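双臂插件任务板,遥操作和拖动示教到底录哪个

发布在:机器人学习 > 示教与数据采集

木桥以北(楼主)
组里九月开始做插件任务,白色任务板,蓝色的轴和圆柱,往白色底板的孔和槽里放。现在两种示教方式都试过,拿不定主意往哪边投时间。
拖动示教:人直接扳着胳膊走,位置准,手感直接。缺点是人一直站在台子边上,身体和手挡相机,头部视角的画面基本不能用来训练。
遥操作:画面干净,但是没有力反馈,细轴对孔的时候全靠看。我录了20条,能用的6条,剩下的都是在孔口蹭来蹭去。
控制用的是Zandum那套接口,左右臂分开映射。末端换过,夹爪和多指手都接过。请有经验的说说。

灰雀7号
先问一句,你细轴是夹爪插还是手插?这两个差很多。多指手遥操作,手套到手指的映射稍微偏一点,捏起来轴就是歪的,后面怎么对都对不进去。

木桥以北(楼主)
回楼上,两种都录了。贴三张头部相机的图,台面布置大体就这样。 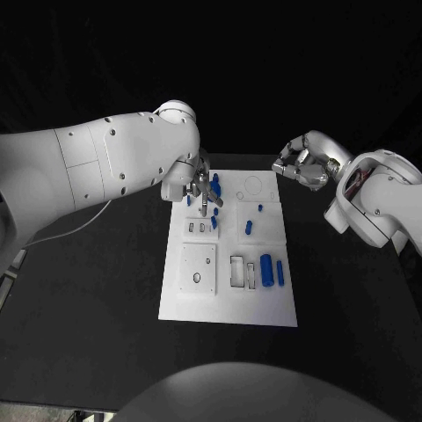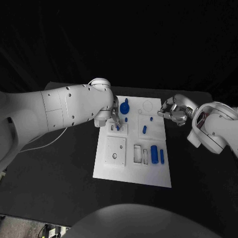
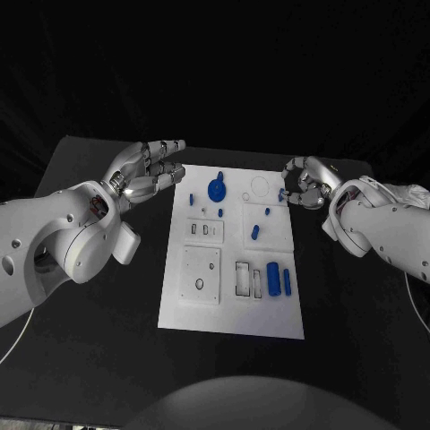

录的时候每条开始前零件位置我会稍微动一下,板子本身不动。操作员坐在隔壁桌看屏幕,不看实物,这样人看到的和模型看到的是一样的。有同事觉得这是自找麻烦。

灰雀7号
你同事说得对一半。看屏幕没有深度,轴离孔口还有多高根本判断不了。我们后来在腕部加了相机,操作员主要看腕部画面,头部画面只用来找零件。

iona_chisholm
不同意只看腕部。多指手一合拢,手指就把零件挡住了,腕部相机里全是指节。夹爪可以这么干,手不行。
另外建议楼主把任务拆开:抓取一段,移动一段,插入一段,分别录。一整条从头录到尾,操作员到后面手就抖了。

半截粉笔
拆开录我试过,接缝的地方很难看。模型抓完之后会停住,因为训练数据里每段结尾都是静止的。后来还是改回整条录,只是把任务缩短,一条只插一个件。

iona_chisholm
结尾静止的帧裁掉就行,写个脚本的事。

半截粉笔
裁了,好一些,没完全好。停顿不光在结尾,人犹豫的时候也停。所以我现在的要求是操作员先练,练到中间不停再开始正式录。

奥兰多在车间(Orlando Escobar)
从产线角度说两句。我们这边用Sutherland的老示教器,一个点一个点存,插件靠末端加柔顺。位置固定的活根本不需要500条演示,一个下午就调完了。楼主板子不动,只有零件稍微动,我觉得拿视觉定位加固定轨迹就够了,示教学习是绕远路。

木桥以北(楼主)
如果只做这一块板,同意。后面要换板,孔位不一样,件也不一样,不想每次重新标点。

奥兰多在车间(Orlando Escobar)
那得看多久换一次。一个月换一次的话,我还是手动标。

灰雀7号
别歪楼。楼主的问题是拖动还是遥操作。我的看法是可以混着来:拖动只用来记插入那一小段的位姿,人退开以后让机器人自己回放一遍,回放的时候录图像。这样画面里没有人,位置又是准的。

木桥以北(楼主)
回放这个想过,担心零件位置和拖动时对不上。回放之前得把零件原样摆回去,差一点就插不进。

灰雀7号
在板上画线,或者打个定位模具。我们打的模具,摆一次几秒钟。

一碗清汤
补充个细节,多指手别拿去插细轴,先让它抓粗的圆柱。细轴留给夹爪。等粗的成功率上来了再往细的走。我们顺序反过来做过,操作员录到第144条的时候不肯录了。
还有主臂的速度缩放调低,靠近孔口的时候人手动一厘米,从臂走两三毫米就可以。Plilano那个控制包里有这个选项,默认是关的。

木桥以北(楼主)
速度缩放这个有用,我去看看Zandum这边能不能踩脚踏切换。一直低速的话整条太长。

一碗清汤
脚踏可以,切换的瞬间注意别跳,主臂位置要重新对零。我第一次没对零,从臂猛地往前走了一截,撞板上了。

半截粉笔
+1,速度上限一定要设,和缩放分开设。

iona_chisholm
楼主那14条废的别删。孔口蹭来蹭去最后蹭进去的,单独打标签留着,做恢复动作的数据挺好。真正没进去的再扔。

木桥以北(楼主)
没删,都在。刚翻了一下,有几条最后是进去的,只是时间太长。这周先按一条一个件重新录,夹爪插细轴,手抓粗圆柱,缩放调低。回放那条路等模具打出来再试,有结果回来更新。

奥兰多在车间(Orlando Escobar)
更新的时候把每条用时也贴一下,我拿手动标点的时间跟你比。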